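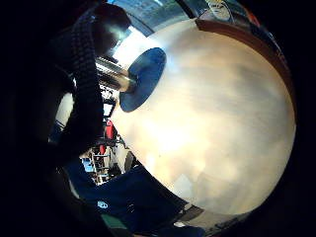

Figure 1. View from the hand-mounted camera at close range.

Orex hand-held capture tools: progress report to the Havia fund, April

1. Work in this period
The Pinto controller has been replaced by the Hindomby unit at the main bench. Both were run on the same household tasks with the same glove kits. The target for the year is 2000 usable recordings; 1248 have been accepted to date, 165 of them with the new controller.

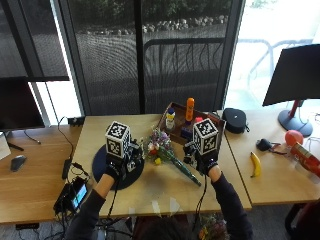 Figure 2. Main bench, bouquet task. A marker cube is fitted above each glove.

2. Camera comparison
The fixed camera covers the bench and both marker cubes, but the operator's head enters the lower part of its view. The wide-angle hand camera gives contact detail that the fixed view lacks. Its drawback is strong distortion towards the rim, and large objects held close hide most of the room. Calibration was repeated with a finer grid and the residual error is now acceptable outside the outer ring.

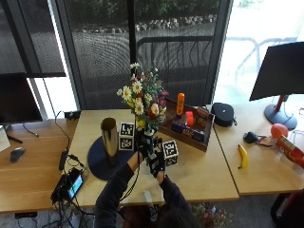
Figure 3. Flower arrangement task, both hands at the base of the arrangement.

3. Faults
We rejected 54 recordings. Most were lost to marker dropouts when one cube passed behind another or behind tall objects. The remainder had timing gaps between the glove data and the hand camera, all under the Pinto controller. Cable drag on the gloves is still a complaint from operators and a lighter lead is on order.

Window light remains a problem for the hand camera. Fixed exposure loses the dark side of the glove, while automatic exposure shifts during a reach.
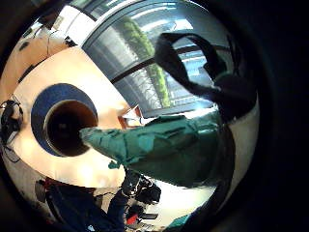
We propose to lock exposure per task after a short test reach, and to record the setting with each file. No extra funds are needed for this. The second set of gloves will be fitted once the new leads have passed a bend test, and the Pinto unit will be kept as a spare until the end of the grant.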